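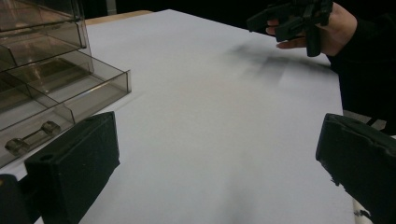 The drawer test settles most arguments about finger pads. A drawer with a thin front lip and a short metal handle offers two ways in, and a gripper that does well on one often does badly on the other. At Natthorpe, a small test shop that compares hand-held grippers for firms that collect manipulation data, the drawer comes first in every trial.

The May comparison covered 2 tools. The Janix has wide, soft pads and a long trigger pull. The Tisley has narrower fingers, a harder pad compound and a stiffer return spring. Each was run through 6 tasks by the same operators, for a total of 514 logged attempts after bad recordings were thrown out.

Mal-soon Shin, who wrote the protocol, does not score speed. "An operator can make any tool look fast for an hour," she says. "I want to know what the pad is doing at contact, and whether the camera could see it."

On the handle, the Janix pads spread load well but hid the contact point from the wrist camera during the last part of the approach. The narrower Tisley fingers left the handle in view longer. They also slipped more often when the pull was off axis, and operators began to correct with the wrist, a habit that shows up later as noise in the recorded path.

Results on the lip were closer. A thick pad has to come in at a steep angle to get behind a thin plastic edge, and the Janix tended to push the drawer shut before it caught. Shin's group tried trimming the pad tips. Catch rate improved, but the cut foam wore quickly at the corners.

Clear plastic caused trouble for both tools. Tracking software from Koo, used to recover the gripper's position from video, lost features when a tinted panel filled one side of the view. Moving the starting pose back helped. So did fixing the exposure at the start of each run.

Pad life is the open question. Shin plans to take both compounds to 800 closures on the same handle and measure thickness at the tip before and after. Two-handed tasks will be scored separately, with a different tool in each hand where the operator agrees to it.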